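Ovon releases Bandel 2, planning software for robots that work with taps, levers and handles

PRESSTEAD, June. Ovon, a software company for two-armed robots, announces today the second version of Bandel, its planning and control package. The new version is made for tasks in which the robot must hold a part that is fixed to something else and move it only in the way this part allows. Typical examples are a tap handle, a door lever, a valve or the lid of a hinged box.

For a robot such tasks are more difficult than picking up a free object. A cup can be lifted along many paths and small errors do no harm. A handle on a fixed tap has one path only. If the hand pulls a few millimetres beside this path, the force grows quickly, and then either the fingers slip or the fixture is loaded in a direction for which it was not built. Until now, most of our customers solved this by programming every handle separately, with a fixed list of positions. When the table was moved, the list had to be made again.

Bandel 2 works in another way. The user gives a first guess of how the part moves, for example "turns around one axis" or "slides along one line". The software makes a very small test movement with low force, measures how the arm is pushed back, and corrects the guess. After this it plans the complete movement and continues to correct it while the hand is moving. The force limit is set by the user for each fixture and is checked by the controller 200 times per second.

The new version has also changed the way the grasp is chosen. In Bandel 1 the hand closed around the nearest suitable place on the object. In Bandel 2 the planner first looks at the whole movement from start to end, and only then it selects a grasp from which the arm can finish the movement without reaching the limit of a joint. This takes more calculation at the beginning, but the robot does not have to let go and grip again in the middle of the task.

The perception part was developed together with Danzer, who supplied the module for shiny and transparent surfaces. Chrome, polished steel and clear glass are a known problem for depth cameras, as the measured distance is often missing or false exactly where the hand has to go. The Danzer module does not try to fill every hole in the depth image. It searches for the outline of the object in the colour image, compares it with a simple model, and reports to the planner how certain the result is. When the certainty is low, Bandel 2 reduces the speed, or asks for a second view from another head position before it continues.

The tests were made in our workshop in Presstead over the winter and the spring. The test set has 50 different fixtures, among them beer and water taps, kitchen mixers, window handles and switch levers. In total 2091 trials were recorded. In 228 of them the software stopped the task by itself before the movement was finished, in most cases for the reason that the force limit was reached or the certainty of the perception was too low. We count these stops separately from successful and failed trials, and the complete table will be delivered to customers with the release. We think that a user should be able to read where the software gives up, and on which kind of fixture.
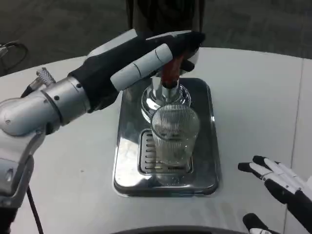
Ovon Press Office

With a dispensing tap, the planner has to treat two objects as one task. The gloved hand is closed around the red handle on top, while the ribbed glass stands under the chrome collar, on the grate of the drip tray. The handle may only be moved when the glass is in the right place, so Bandel 2 keeps the position of the glass as a condition for the whole movement and not only for the start. If the glass is shifted, the handle is brought back first, and only then a new plan is calculated. The second hand is included in the same plan. It receives a waiting position in which it is ready for the next step and remains outside the path of the first arm.

For developers, there are several smaller changes. Tasks are now written in one text file, and the old graphical editor can still open these files. Every run can be played back step by step, with the measured forces shown next to the planned ones. The names of some functions have changed, and a tool for converting Bandel 1 projects is part of the package. Projects which use their own grasp lists must be checked by hand after the conversion.

Bandel 2 is available from the end of June for existing customers with a maintenance contract, without extra cost. New customers can request a trial licence for two months. The Danzer module is included in the full licence and is offered as an option in the small one. Training days for users will be held at the Presstead workshop, and places can be booked through the customer pages.

About Ovon

Ovon develops control and planning software for robots with two arms. The company has its office and its workshop in Presstead. Its customers are research institutes, machine builders and companies in the catering sector.

Questions from the press are answered by the Ovon Press Office in Presstead. Further technical material on Bandel 2 can be sent on request.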